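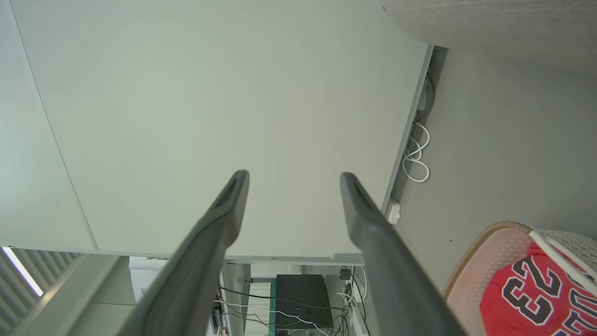
Lists > Rilau House > Share room > Desk and floor, clearing out

3 shares · 5 comments · 2 min read

Re: desk in the share room, who wants it

October 26, 2020

Replying to all, sorry, bit rushed, bus in ten.

> Is the white desk staying or going? If it's going I'd like it for the
> back bedroom, but only if the top isn't wrecked. Also someone's
> washing is in there and there's cords on the floor. Can it all be out
> before the carpet people come? And what size is it, roughly, will it
> go round the bend in the stairs?

Going. Yours if you want it. Top is fine — plain, off-white, no marks on it, I cleared the lot last night. My monitor and the Sustard lamp are in the hall cupboard if anyone's wondering.

Size, didn't measure the whole thing, only the depth. 30 inches. Came up the stairs on its side with the legs off so should go down the same way. Legs are Allen key, the key is in the kitchen drawer with the takeaway menus. Please put it back, it's the only one we've got.

Cords. The white one coiled up on the floor beside the desk, leave that with me, it's going in the Skeno tub with the other leads. The thin dark one running along next to the desk, not mine I don't think?? If it's yours say so by tonight or it goes in the tub too. Dont yank it, go and see where it ends first.

Washing. White mesh basket, tan rim, red basketball jersey in it, number 23. Whoever owns it please come and get it. Not washing it for you. Basket can stay in the house but it has to be off the floor with everything else, laundry is fine, on top of the dryer.

Grey chair — goes to the lounge for now. Two people to lift it, I did my back in April shifting the old one and I'm not doing that again.

Carpet mob want the room bare, no exceptions, they charge extra for moving furniture. Job number is 2733 if they ring and you pick up. Gate code they've already got.

Still to sort:
- who's helping with the chair
- power board, keep or chuck (I say chuck)
- the box of Rilau newsletters, 42 of them, does anyone acutally read these

If I hear nothing the newsletters go in the recycling. Desk legs I can do after tea.

Gotta run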